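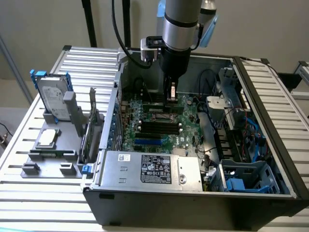
**Slide 1, hello (keep it short, they've just had lunch)**

Good afternoon, everybody, and thank you for coming back in so promptly. I'm Aileen Marquez, I look after the repair side at Prenow, and I've been asked to tell you what we make of the Kukton bench cell now that we've lived with it since June.

(Pause. Ask who here still strips desktops by hand. Wait for the hands, they take a moment to go up.)

**Slide 2, what you get for your money**

So, the kit. Kukton sell it as a package: the arm, the gripper, the slotted bench, a parts tray, and a year of help from the people at Drivurum, who answer the phone and are lovely, even when the fault is plainly mine. You bring your own computers! We have nearly 2000 of them waiting in the back, so that was no trouble.

The tower goes down on its side with the cover off and the arm works from overhead, which I like very much, as it leaves the front of the bench clear for me and my tea. (Don't say tea, Husar's safety person is in the second row.)

**Slide 3, the tray**

Do spend a minute here, people always ask. The tray sits to the left of the case and each part has a place of its own: the hard drive stands upright at the back, the processor has a little recess in front of it, and the expansion card stands on edge over at the right. I was rather sniffy about the tray when we unpacked it, and I've come round completely.

**Slide 4, memory**

Memory slots are the fiddly bit. Four in a row, white latches at both ends, and if you've done a day of those by hand you'll know what your thumbs feel like. We ran 70 towers as our trial and the cell managed the memory by itself on 46. The others needed one of us to step in, mostly for a stiff latch or a cable lying across the board.

Tell them about the cables properly. Kukton's advice is to tuck them back before you start, and we do, but that's time as well and it isn't in the brochure.

**Slide 5, would I buy it**

Yes, for a shop with lots of similar machines. If you see 20 different models in a week I'd wait for the next software release, and I've told Kukton so over a very nice sandwich.

Questions next. Price list is with Drivurum at the stand by the door, please don't ask me, I always get the VAT wrong.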